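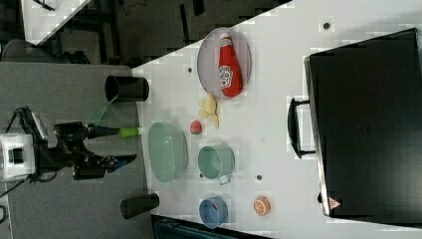 September 2018. Backing error on translucent greens, continued from the April pages. The Dudevik bench instrument still gives two different answers for the same Prosbridge plaque depending on what is behind it, and the small aperture makes it worse. Opaque samples in the same hue family repeat well. The distinction is easy to make by eye with the oval bowl and the mug to the right of it: both pale green, but the bowl is translucent, so it is the one whose reading would depend on the surface underneath. A light booth match between two such pieces means little unless the backing is fixed. Our green plaques fall on the bowl's side of the line and we have been logging them as if they fell on the mug's.

Purpose of today's work: decide whether the existing green records can be corrected, or whether they have to be measured again.

Setup
Diffuse illumination, eight degree viewing, specular included. Large aperture unless stated. White tile and black trap at start and end of each run. Plaques wiped with a dry cloth, left face down on paper to come to room temperature. Backings: the white ceramic tile, the black trap, and the gray card Obadia has been using. Order of plaques shuffled so that any drift would not line up with pigment loading.

Total plaques in the drawer is 261. Of those, 38 fail the newsprint check, i.e. print can be read through them when they lie flat on the page. All 38 are in the green and the green-yellow sets. None of the blues fail at production thickness. Stella did the sorting, I repeated it with the drawer order reversed and got the same pile.

Results, large aperture
L* drops on every one of the 38 when going from white backing to black. Expected. The drop is larger at low pigment loading, also expected. What I did not expect is that a* moves as well, and the shift is not the same size across the set. The low-loading plaques go less green over black, the middle group barely moves, and the heaviest go a hair the other way. The last may be noise. Repeat the heavy ones with the trap cleaned.

b* follows L* closely enough that I would be willing to model it. a* does not.

Gray card results land between the two, as they should, but nearer to black than the card's own reflectance would suggest. Checked the card: it has a crease and does not lie flat against the port. There is an air gap on one side. Threw the card away. Gray numbers crossed out in the run sheet, left legible.

Results, small aperture
Everything in the translucent pile reads darker than with the large aperture, on either backing. This is edge loss: light enters the plaque, travels sideways, and comes out beyond the port where the sphere cannot collect it. The opaque plaques agree between apertures to within the repeatability of the instrument, so the fault is in the pairing of sample and port and the instrument itself is fine. Victor had put it down to a dirty sphere in his April note. Sphere was inspected and is clean. I have added a line under his note pointing here.

Practical consequence: small aperture is out for anything that fails newsprint. It stays in use for the molded clips, which are too narrow for the large port.

Plaque 2956
Odd one. Labeled as Nyamweya masterbatch at the standard loading, reads like a plaque of about half that over white, and normal over black. Thickness at the corners is in tolerance. Held up to the window it has a cloudy streak from the gate end. Probably poor mixing, possibly a purge shot that was kept by mistake. Moved it to the reject envelope with a note. It was one of the anchor points for the old green curve, which explains the kink Wafula kept asking about. 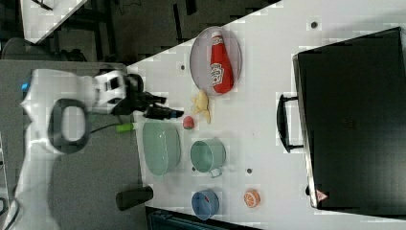 Ketchup bottle on the round white plate.

Thickness
Started on the question of whether stacking plaques gets us to an effectively opaque reading. Two stacked: better, still a visible difference between backings. Three stacked: difference inside repeatability for most of the pile. Four stacked: inside repeatability for all except the two lightest. But each stack adds air interfaces, and every interface sends some light back toward the port before it has passed through all the pigment. The stacked L* is therefore not the L* of a solid piece of the same total thickness. Tried a drop of the index fluid between plaques. It closed most of the gap and made a mess of the port. Not recommended as routine. If we need the opaque limit we should mold a thick step and measure that.

Asked Eugénie whether the step tool can be borrowed from the Hivon job. It can, once they have finished with the current batch.

Records
Went back through the green log. The backing is written down on less than half the pages. Where it is not written down I cannot recover it from the values alone, for the reason given above: a* does not move in a regular way with loading, so an L* that fits "black backing" can just as well be a lighter plaque over white. No correction will be attempted. The green log is to be treated as a rough record only and should not be used to set tolerances.

Blues and browns are unaffected.

Procedure from now on
Newsprint check first, result in column two of the run sheet.
Pass: measure as before.
Fail: large aperture, white tile and then black trap, both rows logged. Never average the two.
Write the aperture on the sheet even when it is the usual one.
Tile reading again after every tenth plaque.

The run sheet template has been changed to match. The old template is still pinned up by the oven and needs to come down.

Lamp
Counter is past 1000 hours. No drift visible in the tile readings from today, first to last, but the manual swap point has gone by and I would sooner change it before the re-measurement than halfway through. Spare is in the lower cabinet, behind the filters. After the change: let it burn in, then full calibration, then three opaque reference plaques against the values on the inside cover.

Open
a* shift on the heavy loadings, clean trap, repeat.
Step tool from Hivon.
Ask Prosbridge whether the base resin haze has changed between lots. The two lightest plaques are from a later bag than the rest and that alone could account for them.
Replacement gray card, rigid this time.
Wafula to refit the green curve without 2956. Leave the old fit in the folder, struck through.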